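Search datasets
Category: Machine vision > Depth and range data

# Feltska Depth Set

Feltska is a set of paired depth maps and greyscale images for testing software that matches surfaces at long range. It was put together by Trinh Tiêu as part of the Jultari project and is kept up in spare hours, so please be patient with replies.

## What's in it

- 39 sequences, each with 100 paired frames
- one calibration file per sequence
- a short Python loader (`load_pairs.py`)

Depth is stored as 16-bit PNG, in millimetres. A value of 0 means no reading – it does not mean zero distance. Older copies of the loader got this wrong, so update if yours is from before March.

## Layout

Each sequence has its own folder, numbered from 01. Inside are `depth`, `grey` and `calib.txt`. File names match across the first two folders.

## Splits

Sequences 01 to 30 are for training, 31 to 36 for testing. The last 3 are held back for checking settings and should not be used in reported scores.

## Known problems

Sequence 17 has 6 frames where the depth map lags the grey image by one step. They are listed in `skip.txt` and the loader drops them by default.
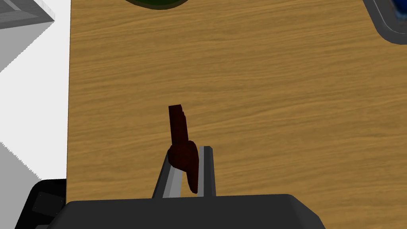 Fine, repeating texture can still upset block matching, and scores on the test sequences vary a good deal with window size. Please state the window you used.

The Ovine converter will read the folders as they are, but it rounds depth to the nearest centimetre. Use the loader if you need the full values.

## Changes

- 1.2: loader fixed for missing readings
- 1.1: `skip.txt` added
- 1.0: first release

## Use

Free for research and teaching. For anything else, write to Trinh Tiêu first at the address in `CONTACT`.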